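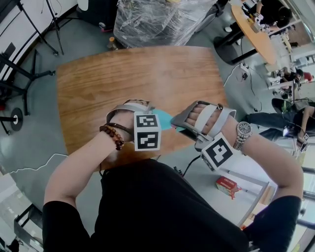
Photo: Praddale open day, 23 Apr 2019. Credit: the authors.

4.2 The open-day demonstration

We had expected the visit to be a side event, and it became the part of the study we learned the most from. The lab at Praddale was open for 3 hours, and visitors from Stirham could stand close to the tables while the work went on. Our demonstrators wore a hand-held gripper on each hand, with printed marker cubes for tracking, and handled small everyday objects over an ordinary wooden table (Figure 1). We logged 200 two-handed episodes that afternoon – more than in any single session in January!

Figure 1. Two-handed work with the hand-held grippers. A small pink and teal object is held between the two sets of fingertips.
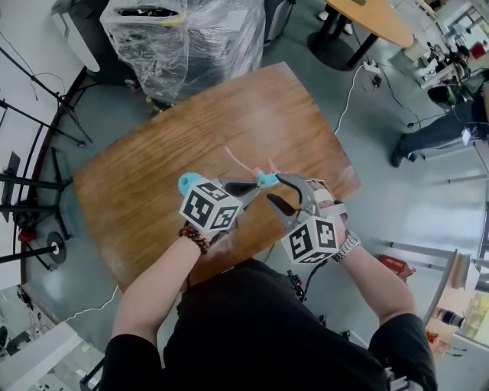
The questions were wonderful. Many visitors wanted to know how much a person can still feel through the fingers of the tool, and several asked to try it themselves. We let 19 of them do so, using the Baumgartner protocol with the time limit removed. Their episodes are kept apart from the main set of 500 and are not used for training, but we replayed all of them on the Vedetti arm the same week. Beginners tend to pause just before both grippers close on the same object, and those pauses are easy to find in the tracking data. We now use them to mark the start of a handover, as described in Section 4.3.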